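Bresta County revises shelter plan after November flooding

February 2022

Bresta County has adopted a revised plan for opening and supplying public shelters during evacuations. The changes follow the November flooding along the Etesier River, when 1,035 residents of the low-lying districts spent at least one night in county shelters. The planned capacity at the time was 900.

Under the previous plan, all shelters opened at the same hour and evacuees chose a site on their own. The high school in Gruber filled first and began turning cars away before midnight, while the fairgrounds building at Hokent still had open cots. Drivers sent from one site to the other had to use a detour, as the direct road was already closed by water.

The revised plan assigns each evacuation zone to a primary and a secondary shelter. Zone letters will be printed on water bills and posted at bus stops. Residents who go to a shelter outside their zone will still be admitted if cots are available.

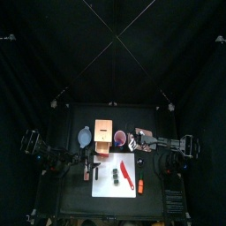
Wouter Prins said the zone letters would help only if the county stopped redrawing the lines. His street in lower Gruber was moved between zones twice during the flooding, he told the public hearing, and his neighbors ended up in three different buildings. He asked for the boundaries to be fixed before the rainy season and left alone until it ends.

The county accepted part of that request. Zone boundaries will now be set once a year, and any change during an emergency must be sent by text message and read on local radio at least twice before it takes effect.

Capacity will rise in two stages. The first stage adds the middle school gym and the annex of the county library, which do not need construction work. The second stage depends on a backup generator for the Hokent fairgrounds, where power failed for several hours on the second night of the flooding. Bids for the generator have been requested, but no contract has been signed.

Supply rules have also been changed. Each primary shelter must hold enough drinking water, blankets and shelf-stable meals for the first 30 hours of operation, without relying on deliveries. The earlier plan assumed that trucks from the central warehouse would arrive within the first evening. In November the warehouse road was under water by the time most shelters had opened.

Changes approved for this year:

1. Registration. Paper forms are replaced by a single list shared between all sites, so that relatives can be located with one phone call. Paper forms stay in each building for use during power failures.

2. Pets. Dogs and cats in carriers will be accepted at Hokent and at the middle school. Owners must bring food and proof of rabies vaccination. Livestock will continue to go to the fairgrounds barns.
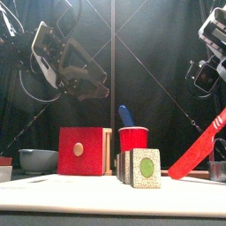 3. Transportation. The county will run 11 buses on fixed evacuation routes, with pickup points marked on the zone map. Riders may bring one bag each. Wheelchair users can register in advance for a door-to-door pickup.

4. Medical needs. Residents who depend on oxygen or refrigerated medicine will be directed to the library annex, which has its own generator. A nurse will be on duty there at all hours while the shelter is open.

The plan does not change who can order an evacuation. That authority stays with the county executive, acting on river gauge readings. The gauge level that triggers a voluntary evacuation notice is also unchanged, although several speakers at the hearing asked for it to be lowered.
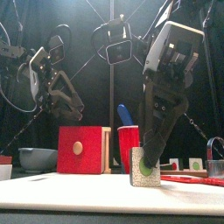

A full test of the registration list and the bus routes is planned before the spring high water. The zone map can be picked up at the county office in Bresta and at all library branches. Residents who want to register for door-to-door pickup should do so at the same counters or by phone. Registrations made last year are no longer valid and must be renewed.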